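Skundex Compares Gripper Finger Pads in Second Round of Trials

October 2022

Skundex has completed the second round of its comparison of finger pads for hand-held grippers, the company announced this week. The trials were held at the Drerkorard test hall and covered 2 pad types, each fitted to the same hand-held unit and used by the same group of operators.

The comparison began in September, when a first round was run on a workbench with a fixed arm. Results from that round showed little difference between the pads on boxes and other flat-sided items. Differences appeared once operators began working with curved and smooth objects, and the second round was planned to look at those more closely.

In total, 227 grasps were recorded over 6 sessions. Operators were asked to pick up, turn and set down a series of household items at their own pace. Each session was limited to 30 minutes to keep hand fatigue from affecting the results. Slips, dropped items and repeated attempts were logged separately.

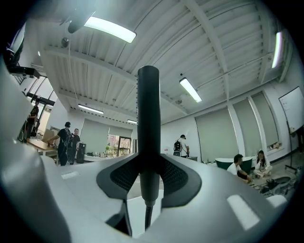 A hand-held gripper with black mesh-textured finger pads, at the test hall.

According to Skundex, the textured pads produced fewer slips on glazed and coated surfaces than the smooth pads used in earlier units. The smooth pads remained easier to wipe clean and showed less wear at the end of the sessions. Both types performed at the same level on cardboard packaging.

"The pad is a small part, and it is often chosen late in the design," said Halfdan Lauritsen, who leads gripper testing at Skundex. "We wanted figures from operators moving freely through a room, with the kind of lighting and background activity they will meet in regular use. The bench results did not tell us enough."

Operators also gave written comments on the balance of the unit and the position of the cable. Several reported that the grip angle became uncomfortable when reaching for items close to the floor. The company said the comments will be passed to Keane, which supplies the housing, and that a revised handle will be considered before the next round.

Recordings from the sessions are being processed with the Cinamum controller software, which matches finger position to the time of each grasp. Skundex expects this work to show whether slips occur mainly at first contact or during lifting. The finding will determine which pad is fitted to the arm-mounted version of the gripper.

A written summary will be made available to project partners when processing is complete. Partners who wish to submit objects for the third round should contact the Drerkorard test hall office. Items must be clean, free of sharp edges and labeled with the name of the sender.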